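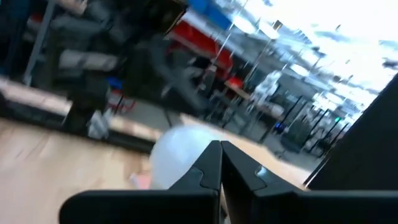 How often should a butcher-block top be oiled?

When water stops beading on it. Put a teaspoon of clean water on the part of the top that gets the most use and leave it for three minutes. If the water stands up in a rounded bead, the oil is still doing its job. If it has spread flat and the wood under it has turned dark, oil the whole top, not only the dark patch. A new top will fail the test often in its first season. An older one can go much longer between coats.

WOOD WORKTOPS: CLEANING, OILING AND REPAIR
By Po-yen Tam
Last revised 28 Sep 2020

These notes apply to solid wood tops made of glued strips, either kitchen counters or bench tops. They do not apply to veneered board, which has too little wood on the face to be sanded. Check the underside or an open edge before starting. On a solid top the glue lines run through the full thickness.

Which finish is on it now

A hard film finish (varnish, polyurethane) looks even and feels slick. Scrape an out-of-sight spot with a fingernail or the back of a knife. Film comes off as flakes or a pale curl. Oil gives nothing, or a slight waxy smear. Oil will not soak through a sound film, so a varnished top has to be left as it is or stripped bare first.

Daily cleaning

Wipe with a wrung-out cloth and a drop of dish soap, along the strips, then dry with a second cloth. Standing water at the sink end causes most of the black staining I see. Do not use bleach, steam cleaners or scouring powder. A plastic scraper lifts dough and dried glue. Hold it low, close to flat, and push with the grain.

For grease, use a little more soap and warm water, and dry right away. For smell (onion, fish), rub with half a lemon and coarse salt, rinse, dry. The top will look dull afterward and may need a coat of oil in that spot.

Choosing an oil

Food-grade mineral oil does not harden or go rancid. It stays slightly greasy for a day and has to be renewed more often than the others. Raw linseed hardens very slowly, and boiled linseed often contains metal driers, so I keep it off surfaces where food is cut. Tung oil hardens well but takes patience. Olive oil and corn oil should not be used at all – they turn sticky and then sour.

At Wondosbridge we use Umley 209, a tung blend, on the shop benches, and plain mineral oil in the kitchen. A 500 ml can is more than enough for one coat on an ordinary counter. Read the label on whatever you buy, as curing times differ a good deal.

Oiling, step by step

1. Clear the top, wash it and let it dry overnight.
2. Sand lightly along the grain with 180 grit, then 220. Vacuum, then wipe with a barely damp cloth and wait until the wood is dry again.
3. Pour a small pool of oil in the middle and spread it with a lint-free cotton cloth. The surface should look wet all over.
4. Do the edges and end grain. End grain takes far more oil than the face. Keep adding until it stops drinking.
5. Leave for 35 minutes.
6. Wipe off everything that has not soaked in. Oil left standing turns tacky, and then has to be taken off with a gray nonwoven pad and fresh oil.
7. Repeat the next day. A bare top needs at least three coats.

Coat the underside as well when the top is new or has been stripped. A top sealed on one face only takes up moisture on the other and will cup.

FIRE WARNING. Rags wet with linseed, tung or any other hardening oil can heat up and catch fire with no flame near them. Do not ball them up and do not put them in the trash. Spread them flat outdoors on concrete, away from anything that burns, until they are stiff, or put them in a metal can of water with a tight lid.

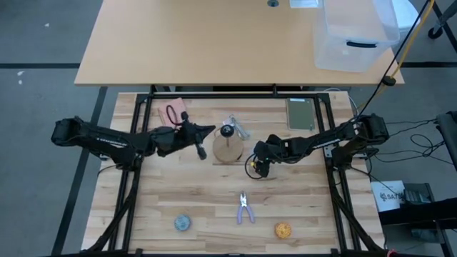
Light butcher-block top set within a black metal frame.

Fixing a top to a metal frame

Wood moves across its width with the seasons and metal does not follow it. Tight screws through round holes will split the top or open a glue line. Use slotted holes or slotted brackets, with the slots running across the grain, and put the screws in the center of the slots. One row of fixed screws at the middle or along the front edge is fine. Tighten until the washer just stops turning by hand.

Where the top sits inside a metal border, leave a gap on the two long-grain sides. My tops are at their narrowest after November, once the heating has been on for a while, so a gap that looks generous then may close up by summer. Keep the gap free of crumbs and sawdust. A business card is a good tool for this.

Small repairs

White ring: usually moisture caught in wax. Rub with a soft cloth and mineral oil, leave overnight, wipe. Repeat once before reaching for sandpaper.

Black ring: iron and water, from a can or a cast pan. Oxalic acid crystals in warm water will take it out. Wear gloves and eye protection, rinse several times, and let the wood dry for two days before oiling.

Dent: if the fibers are bent and not cut, lay a damp cloth over the dent and touch it with a hot iron for a few seconds at a time. Sand when dry.

Burn: scrape out the char with a sharp card scraper held on a slight bend. Spread the scraping over a wide area, otherwise you get a dish that shows in side light.

Open glue line: a hairline can be left alone and oiled. If a fingernail catches in it, clean it out with a thin blade, work in waterproof wood glue, clamp, and wipe off the squeeze-out before it sets. Clamp before oiling. Glue will not hold on oily wood.

Wax on top of oil

Optional. Beeswax and mineral oil paste (Girnus is the one sold here, Radu is much the same and softer) gives a drier feel and sheds water a little longer. Apply thin, leave until it hazes, buff. Wax does nothing for a dry top that has not been oiled first. On a bench used for gluing, wax is handy for the opposite reason to the kitchen: glue drips pop off with the plastic scraper.

Related pages: Cutting boards / Sharpening a card scraper / Removing old varnish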